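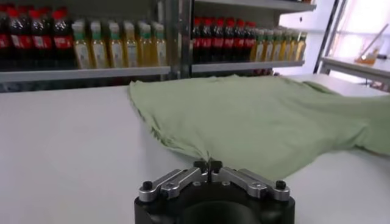

Grasp check goes false about a second after close and the fold sequence drops back to search, even when the cloth is still held. Seen on the left and the right arm, same build. Wrist view has the fingertips shut on a twisted point of the green cloth, and the planner is already asking for a new pick point. Raising as blocker for the folding task, not for the flat pick task (that one only looks at finger width so doesn't care).

Ticket 911
Component: Porar grasp monitor, Hukance planner
Severity: high
Opened: July 3, 2022
Status: workaround in, fix not merged

Setup
Hukance planner, current main
Porar monitor, release build, default config apart from the timeout
Lachance driver on both grippers
Masance for logging and replay
Timeout set to 400 ms, was shorter before, made no difference

What I get
Close command accepted. Width settles. Porar says HELD, then LOST, then planner throws the pick away and goes to search. Log bit:

planner: state GRASP -> VERIFY
porar: held, conf ok
porar: width below min_object
porar: lost
planner: state VERIFY -> SEARCH (reason: lost)

No warning in between. Driver reports no slip, no fault.

What I expected
Stay in VERIFY, go to LIFT, then FOLD. Or at least a retry on the same point before binning it.

Tried so far

1. Restarted everything. Same.

2. Swapped left and right configs. Same on both, so not a calibration thing on one gripper.

3. Replayed the bag in Masance with the planner off. Porar still flips to LOST at the same timestamp every replay. So it's the monitor, planner is only doing what it's told.

4. Turned off the width test. LOST goes away. But then an empty close also counts as held, so no good as a fix.

5. Looked at min_object. It's compared against raw width, no offset for the fingertips. Thin cloth squashes to nearly nothing, width carries on creeping down after the first reading and dips under the limit. That's the delay. Explains why the thick towel cloth never showed it.

6. Lowered min_object to just above noise. Better, 20 closes on a single layer, no false LOST. Went back to a folded edge, fine too. Empty closes are now borderline though, two got through as HELD.

7. Added the wrist camera mask as a second vote. Cloth mask touching the fingertip region = held, whatever the width says. Mask is patchy in the deep creases but there's enough at the tips. Empty closes rejected again.

8. Ran the bimanual version, left arm going for the near corner of the bundle, right arm parked off to the side with jaws open. Head view is good enough for the segmenter here, green on a white table, outline comes out in one piece. The little reddish-orange label near the corner gets cut out as a hole. Pick point sampler then treats the hole edge as cloth edge and sometimes scores it higher than the real corner. Seperate bug but it wastes picks so noting it. 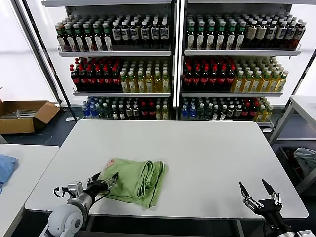
9. Filled holes in the mask before the edge sampler. One call, straight after segmentation. Corner picks now come out on the actual outline. Hole limit is a parameter (max_hole_px), set to 112, don't go bigger or real gaps between folds get filled as well.

10. Second cloth on the other table was leaking into the candidate list when the head pans left. Cropped to the table plane. Should have been on by default, the flag got lost in the last config merge I think.

Cause (as far as I can tell)
Porar has one width limit for all objects and no settle time. Anything thin reads as dropped once the fingers finish closing. Planner trusts the first LOST it gets.

Workaround, if you need to run now
Set min_object low, as in step 6
Set use_mask_vote true
Set fill_holes true, max_hole_px as above
Set crop_to_table true
Restart the monitor AFTER the driver, otherwise it reads the old limits and you'll think nothing changed. Lost an hour to that.

Still to do
Per-object width limit in Porar, passed from the planner with the pick
Debounce on LOST, three readings in a row maybe, open to other numbers
One retry in VERIFY before going to SEARCH
Config merge check so flags don't vanish
Dark cloth on the mask vote, not tested at all yet

Bag and both configs attached in Masance under the ticket number. Leave this open untill the debounce is merged please, the last one like it got closed on the workaround and came straight back.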